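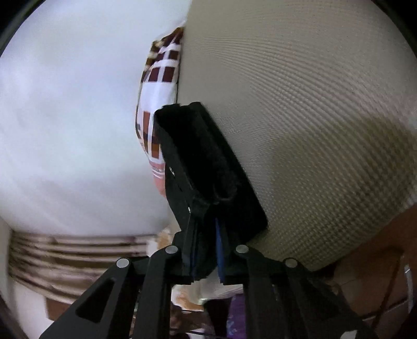

Wiegand to run organic grain cleaning line in Mumolwood from March

Wiegand, the Wilville-based processor of organic oats, barley and dry beans, has finished commissioning a second cleaning and dehulling line at its Mumolwood site. The line takes its first commercial deliveries on 1st March and will handle certified organic grain only. Conventional lots, which had shared the older equipment under a purge and cleanout procedure, stay in Wilville.

The new line is rated at 11 tons per hour on oats and slightly less on hulled barley. It consists of a receiving pit, a drum scalper, an aspirator, two indented cylinder separators, an impact dehuller and an optical sorter. Hulls are drawn off by air to an outside bin and sold as bedding. Finished groats go to totes or to a bulk truck spout. There is no kiln at Mumolwood, so oats that need heat treatment will still be trucked to Wilville after sorting.

Yaqin Lu, operations manager at Wiegand, said the main gain is in changeover time. Under the shared arrangement, each switch from conventional to organic grain required a full cleanout, a flush with organic grain and written sign-off before product could be packed under the organic label. The flush material had to be sold as conventional. "We were downgrading good oats several times a month to prove the machine was clean," Lu said. "On a single-status line the cleanout is for allergens and variety, and it is much shorter."

Storage has been changed to match. The site now has 15 steel bins, each assigned to one crop and one certification status for the full season. Bin assignments are posted at the scale house and recorded in Alis, the lot tracking software the company adopted last year. Each inbound load receives a lot number at the scale. The number is tied to the grower's certificate, the field list and the clean truck affidavit, and it follows the grain through to the packed tote. Loads without all three documents will be weighed and sampled but not dumped.

Sampling has also been revised. Every load is probed at receiving, and a composite is kept for a year. Moisture, test weight and foreign material are measured on site. Oats intended for gluten-free customers are hand-picked from a larger sample before the truck is released to the pit. Residue tests are sent to an outside laboratory and are run on a schedule set by crop and region, with extra tests on grain from new suppliers.

Wolfram Buschmann, who grows oats and black beans north of Mumolwood and has delivered to Wiegand for several seasons, said the posted bin plan would help growers with small lots. In past years he held grain on the farm until the Wilville plant had an organic run long enough to justify the cleanout. "I had beans sitting until spring because the window kept moving," he said. "If the line is always organic, I only need an appointment." He added that haul distance matters as much as the price premium for farms of his size.

The company has contracts with some 300 growers, most of them within 100 miles of one of the two sites. Contract terms for the coming crop were mailed in February. Oat discounts for thin kernels are unchanged. The moisture limit for dry beans has been tightened, and beans above the limit will be accepted by prior agreement only. Payment is made on cleaned weight, with the dockage report attached to the settlement sheet.

Two items remain open at Mumolwood. The dust collection system is running on a temporary fan setting until the final balancing is done, and the optical sorter has not yet been calibrated for colored beans. Lu said black and pinto beans will be cleaned mechanically at first and sorted in Wilville if a buyer's specification requires it. Calibration is planned after the oat backlog has been worked down.

Deliveries are by appointment through the Mumolwood scale house. Growers sending grain for the first time should submit a current organic certificate and a one-quart sample before booking.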